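The Folding Problem

By the time I had worked my way down to the light blue T-shirt, I had been folding laundry for most of a Sunday and had developed opinions. Most of them concerned sleeves.

A towel is a rectangle and wants to become a smaller rectangle. A pillowcase, same story. A T-shirt is a rectangle that somebody has attached two smaller, angrier rectangles to, plus a hole for the head, and the whole business of folding one comes down to hiding those additions so it can pass for a towel. You bring one sleeve in and press it down. Then you go after the other one, and while you're over there the first starts thinking about leaving.

My mother folded on her bed. Her mother folded on an ironing board, standing up, with the radio on. I folded for twenty years on top of the dryer, a surface the size of a cafeteria tray that shakes whenever it is most inconvenient. So I can't say I approached the subject from a position of strength when my editor asked for 1,500 words on how people get a shirt to lie flat. (She has since settled for fewer.) 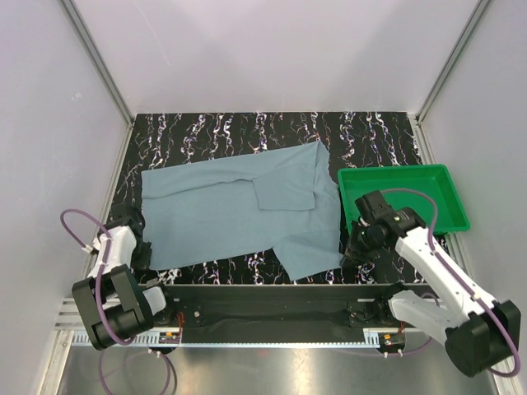
First, a Surface

Everyone I talked to started with the table. I had expected to hear about technique, and what I got was countertops.

"You can't fold on something that gives," said Maricica Radu, who spent eleven years at the back of a dry cleaner called Holloway and now teaches a Saturday class in household linens. "A bed gives. People fold on the bed and wonder why the shirt looks like a sandwich."

Her class costs $80 and fills up. I took it in November. There were nine of us, most of whom had been sent by a spouse, and we spent the first half hour smoothing. Just smoothing. You lay the shirt down sideways, hem to your left if you're right-handed, and you run the flat of your hand from the middle outward until the wrinkles have somewhere to go. Cotton jersey never gives up all of them. Radu's advice is to take the long diagonal ones seriously and let the small ones live.

She likes a hard, dark counter under a pale shirt so you can see where the edges are. Pattern doesn't bother her. Glare does, a little, but she says you get used to working in your own ceiling lights.

Then the sleeve comes in, straight across, so that it makes a flap. The flap should be boring. If it has a point on it, you've gone too far and need to back up. The second sleeve gets the same treatment, and after that you are folding a towel and can think about something else.

I had read about the quicker methods, of course. There is one where you pinch the shirt in two places, cross your arms and shake, and it resolves itself like a magic trick. I have watched a twelve-year-old do it. My own version produces something you could use to stop a draft.
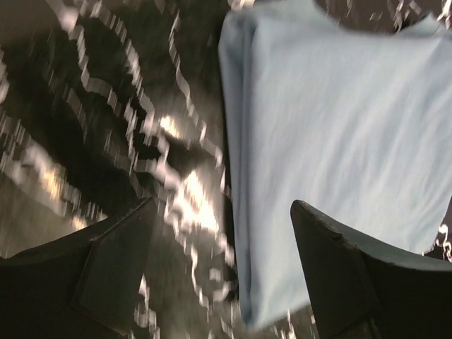
Radu doesn't teach that one. She calls it a party fold and says it with no warmth at all. Her objection is to what happens at the doubled edge, where the cloth goes fat and round and the rest of the stack has to lean on it. A good edge, to her, is one you've put your palm on. She presses every fold once, firmly, and doesn't go back to fuss.

For a second opinion I called Afiq Wattimena, who runs the fold-and-wash counter at Drornar, a laundromat two towns over from me with good vending machines. Wattimena keeps a tally on a clipboard, for reasons of his own, and he told me that his best week last year came to 1,459 pieces. The T-shirts alone on an ordinary Friday were 197.

"I don't do it neat," he said. "I do it the same."

He folds in thirds, always, whatever the shirt. Extra large gets thirds. A toddler's shirt gets thirds, too, and comes out looking like a matchbook. Each one goes straight into a shallow plastic tray at his right hand, because a finished shirt left on the counter will be picked up again and improved, and he considers this the great waste of the American laundry day. His trays are cheap and brightly colored. He tried the Vellis folding board, a hinged plastic thing that a relative gave him, and used it for a week before it became something to stand a plant on.

I asked both of them about fitted sheets. Radu said that was a separate class, also $80. Wattimena laughed for a while and then a dryer buzzed and he had to go.

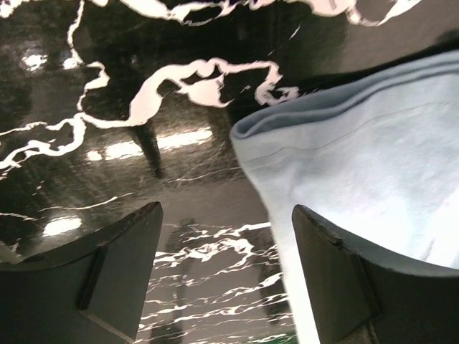

By Noel Wetard
January 16, 2019

Which brings me back to my own kitchen, where I have moved the whole operation off the dryer and onto the counter. It took some negotiating. The toaster had to go to the other side of the sink, and the fruit bowl is now on top of the refrigerator, where I forget about it until the bananas make themselves known.

The smoothing helps. I resisted it because it felt like something you'd do to calm a horse, but the shirts do come out flatter. I put my sleeves in straight. I press once. About every third shirt I still get the fat edge, and I've started putting those on the bottom of the drawer with the others on top of them, which Wattimena says is cheating and Radu says is storage.

My husband, meanwhile, hangs his T-shirts. All of them, on hangers, like dress shirts. He has done this for as long as I've known him, and it takes him four minutes.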